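Ticket 900 – Poste de pliage, atelier linge à domicile
Site : Delorme
Demandeur : exploitation, équipe pliage
Module concerné : planificateur de tâches Jarnby, version 14
Priorité : moyenne
Statut : résolu, en observation

Symptôme signalé
Depuis la mise à jour du planificateur, les pièces refusées par la cellule de pliage automatique reviennent aux opératrices sans code motif. L'écran du poste affiche « reprise manuelle » et rien d'autre. Auparavant, la ligne indiquait s'il s'agissait d'un défaut de saisie, d'une taille hors gabarit ou d'un article non reconnu. L'équipe doit donc rouvrir chaque pièce pour savoir quoi en faire, et le temps passé n'est compté nulle part.

Premières vérifications
Redémarrage du poste : sans effet.
Vidage du cache de l'écran opérateur : sans effet.
Lecture du journal de la cellule : les codes motif sont bien émis. Le code 103 (tissu souple, bord non détecté) est de loin le plus fréquent.
Lecture du journal du planificateur : le champ motif arrive vide.
Conclusion provisoire : perte du champ entre la cellule et le planificateur.

Commentaire de l'exploitation
Le problème dépasse l'affichage. Quand la cellule a été installée, en novembre, il était convenu que les articles faciles (serviettes, taies, draps plats) iraient à la machine et que les vêtements resteraient à la main. Les hauts de pyjama et les vêtements d'enfant en coton passent maintenant d'abord par la cellule, puis reviennent chez nous froissés. Le travail manuel n'a pas diminué, il a changé de nature : moins de pliage en série, davantage de tri et de reprises. La cadence affichée au mur ne tient compte que du pliage.
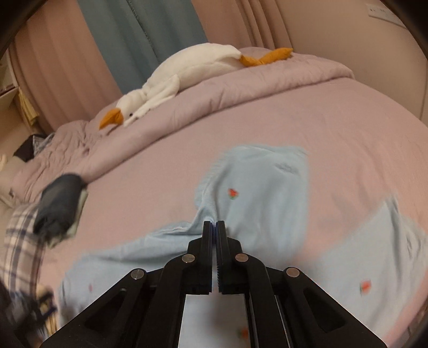 Il faut aussi revoir la fiche de poste. Elle mentionne toujours « pliage » comme tâche unique, alors que la reprise demande de remettre la pièce à plat, de retrouver l'ourlet et de décider si elle repart en machine. Deux collègues ont demandé une rotation entre les deux postes. Demande transmise au responsable de site.

Réponse du support, 8 juin 2026
Cause identifiée. Le connecteur Dundlow tronque les messages dont le libellé contient un caractère accentué. Les libellés ont été traduits en français lors de la mise à jour – l'ancienne version les envoyait en anglais.
Correctif appliqué : encodage forcé en UTF-8 sur le connecteur, relance du service.
Contrôle : le code et le libellé s'affichent de nouveau sur les 2 écrans du poste.

Sur l'aiguillage des vêtements vers la cellule : la règle « coton léger = automatique » était activée par défaut dans le nouveau profil. Elle a été désactivée. Les vêtements repartent directement en manuel. Toute réactivation devra passer par une demande de l'exploitation.

Points ouverts
Compteur de reprises à ajouter au tableau de cadence. Développement demandé à Tonen, pas de date communiquée.
Fiche de poste et rotation : hors périmètre du support, suivi par le site.
Pièces sans motif enregistrées avant le correctif : non récupérables côté planificateur. Les codes restent consultables dans le journal de la cellule.

Dernière mise à jour de l'exploitation
Codes motif visibles, confirmé par les deux équipes. Une pièce est encore arrivée avec un libellé coupé après l'apostrophe, capture jointe au ticket. Merci de laisser ouvert jusqu'à la prochaine version du connecteur.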